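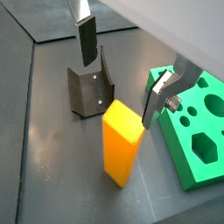 **What age are the shape blocks and sorting boards for?**

We suggest them from age 2 upward, with a grown-up close by for the smaller pieces. Plenty of older children (and a fair few grandparents) enjoy them too, so please don't feel you have to pack them away too soon.

**Can I borrow a set before I buy one?**

Of course, and we'd love you to! The Landell lending shelf has 80 sets at the moment, and you may keep one for 2 weeks at a time. Just ask Zinhle Mahlangu at the Stasstead shop and she'll find you something suitable – she has a lovely way of matching a puzzle to a child.

**My child gets cross when a block won't go in. Any tips?**

Oh, we have all been there! Start with one block and let your child turn it over in their hands for as long as they like before going anywhere near the board. A plain square-ended block is a kind one to begin with, and a bright color helps little eyes follow it.
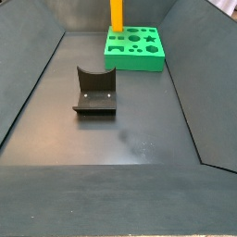 Once that first block is going in happily, bring out a second shape, and leave the rest in the bag for another day. Ten calm minutes will do far more good than a long, tearful afternoon.

**How do I clean a foam board?**

Wipe it over with a damp cloth and a drop of mild dish soap, then stand it on its side to dry. Please keep it out of the dishwasher – foam and high heat don't get along at all.

**I've lost a piece. Can you replace it?**

Very often we can. Kagiso Sithole keeps a drawer of spares at our Flanville shop, so send him a note with the shape and color and he'll have a good rummage for you.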